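Search Clillum Search

The Long Lunch Is Over

By Eluned Price
December 29, 2020

The town of Landeg once took lunch seriously. Shops shut at noon, the bank shut slightly before noon, and anyone who wanted a stamp at 12:30 was assumed to be from somewhere else.

Then came the snack. Kamlesh Dwivedi ran the diner on Main Street until September and blames the desk drawer. "People used to come in and sit down," he told me. "Now they keep crackers next to the stapler and call it a meal." His soup cost $2 when he opened and $7 when he closed – he admits the soup may have played a part.

I am no better. I have eaten lunch standing up, in the car, and once on the stairs between two phone calls. My grandmother, who set out a cloth napkin for toast, would have sent me back to my room. 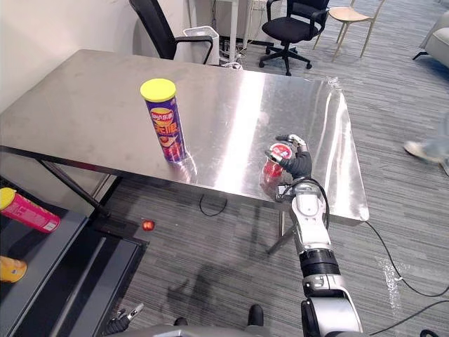

What went with the hour was mostly gossip, and Landeg, population 800, ran on it. You learned who was selling, who was leaving and whose brother was back. These days I get all that from the town website, a week late and with the good parts taken out.

Share 100 | Comments 7

Contact us | © 2020 Clillum | Back to top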